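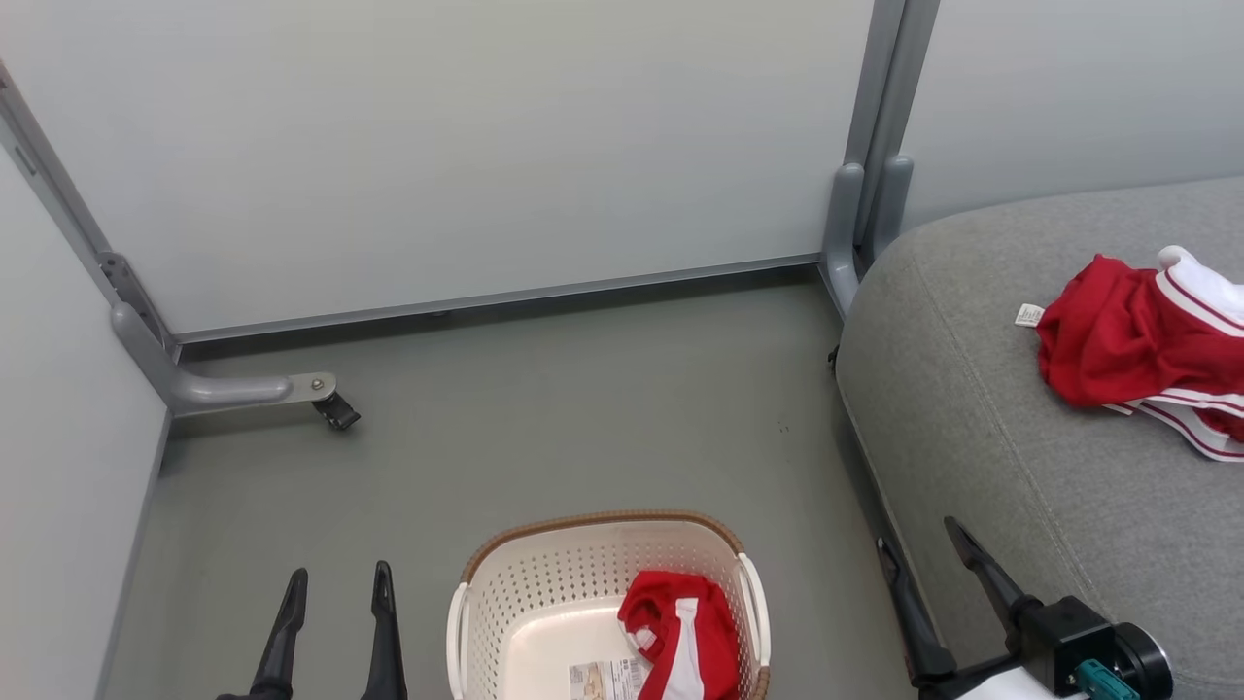
Workshop notebook, paper and binding section, Odham
March, morning entry

Work resumed on the Arboleda ledgers at half past eight. The humidity in the drying room had fallen overnight to 51 per cent, which is within the agreed range, and the two volumes left under weight were released and checked. Both text blocks are flat. The second has a slight curl at the fore edge of the last gathering, and has been returned to the press with fresh blotters until tomorrow.

Wheat starch paste, batch 13, was cooked for forty minutes and sieved twice after cooling. It is smoother than the previous batch but a little thin. Colleagues using it for spine linings should let the first coat become tacky before applying the second. It should not be used for hinge repairs; a small jar of the thicker paste remains in the refrigerator, on the lower shelf, and is labelled.

Ledger four

The sewing has failed in the first three gatherings and is sound elsewhere. It was decided not to take the whole volume down. The loose gatherings will be resewn through the existing holes with 18/3 linen thread and linked to the fourth. The original tapes are brittle at the front joint, and short extensions in new linen tape have been prepared, frayed out and pasted under the old ones.

The leaves are numbered in ink to 1,089, although two numbers are repeated near the middle of the volume. The repeats are in the original hand and are not to be corrected. A pencil note has been placed in the treatment record only.

Tear repairs continued on the opening leaves, using the lighter of the two Lamia tissues. The heavier one shows as a pale band over the brown ink and has been set aside for the endpapers. Toning was tried with diluted acrylic on three strips. The middle strength is the nearest match when dry - it looks far too dark when first brushed out, and should not be judged until the following day.

Ink test

Spot tests with deionised water were carried out at the foot of four leaves. The black ink did not move. The red ruling moved at once on every leaf tested. No washing will therefore be undertaken, and all repairs crossing the red lines are to be made with remoistenable tissue and as little damp as possible.

Supplies

The Odero millboard has arrived in the 2.5 mm thickness, where 2 mm was requested. It will serve for the larger boards of ledgers five and six. The order reference is 2359 and the delivery note is in the blue folder. Linen thread is down to one reel.

Outstanding

Resew the front gatherings of ledger four.
Cut spine linings for ledgers two and three, grain running head to tail.
Ask the archive whether the loose receipts found in ledger three are to be kept in place or housed separately. They are for the present in a four-flap folder, with the position of each recorded on the slip.
New blade for the board chopper - the present one is leaving a burr on the underside.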